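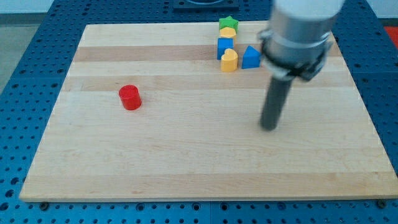 Block-handling cell, rod tool over the maple board.

Uro Working Group on Safe Practice for Tabletop Robots
Minutes of the December meeting, Follness, 2:00 p.m.

Present: Hanane Abdel Hamid (chair), Normunds Toom, Tiruwork Lencho, Yabsira Tilahun (minutes)
Apologies: Tolera Berhe

1. Previous minutes
Approved with one correction to item 4.

2. Rod tools
Mr. Toom presented the revised draft of section 3. The rod must have a rounded tip and be checked for scratches before each shift. Ms. Lencho asked that the clearance between tip and board be written into the run sheet. Agreed.

3. Work surface
Boards are to be fixed to the table before power is applied. Loose blocks may be repositioned by hand only when the arm is stopped - a paused program does not count as stopped. The Zeleke site requested an exemption. Declined.

4. Records
Run logs to be kept for the last 1000 cycles. Plisturel asked whether video is required. Deferred.

Actions
N. Toom to circulate section 3.
T. Berhe to draft wording on video records.

The meeting closed at 3:00 p.m.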